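Do you need a desk with a motor in it?

The Likley leaflet has landed in every mailbox on the Wikbridge side of town by now, and several readers have asked what we make of it. The short version is that a standing desk will not fix your back, and the longer version costs $1740 if you tick all the boxes on the order form.

The leaflet says people who switch to standing "feel the difference in 13 days." It doesn't say what difference, or who was asked. It doesn't say how many gave up and pushed the lever back down. I've had one on loan since December and I can report that my feet hurt in a new place. My back is the same as it was, which is to say fine in the morning and grumpy by four in the afternoon, whether I've been up or down.

What does seem to help, going by the letters we get, is moving. Get up and fill the kettle. Take the phone call in the hallway. One reader in Grencombe walks to the far mailbox instead of the near one and swears by it. I can't prove he's right, but it's free, and he isn't trying to sell me a floor mat.
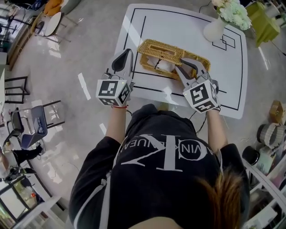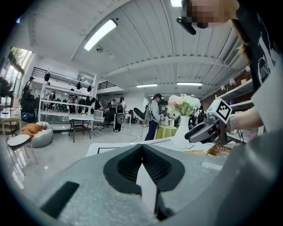
Reaching out in front, in both photos. Try holding yours that way for a while before you spend anything.

The mat, by the way, is extra. So is the tray that hides the cables, and so is the "posture review," a video call in which somebody looks at your chair. I asked what training the reviewer had and was sent the leaflet again.

There are people who do well with these desks. If you already know that sitting makes your trouble worse, and somebody with a license on the wall has told you the same, a change of height may be worth having. Try it with a stack of books first. A pile that lifts your keyboard to elbow level will tell you most of what the motor would — and you can put the books back on the shelf if you hate it.

If you still want to buy, Ha, the secondhand office place, had a row of plain fixed tables when I went in, the cheapest of them at $56, and a few crank models that go up and down without being plugged into anything. Check that the crank turns all the way in both directions. Lean on the top at full height, because two of those I tried wobbled badly enough to spill coffee.

Likley allows returns for 6 weeks. The buyer pays the freight, and you'll find that on the back of the leaflet, under the fold.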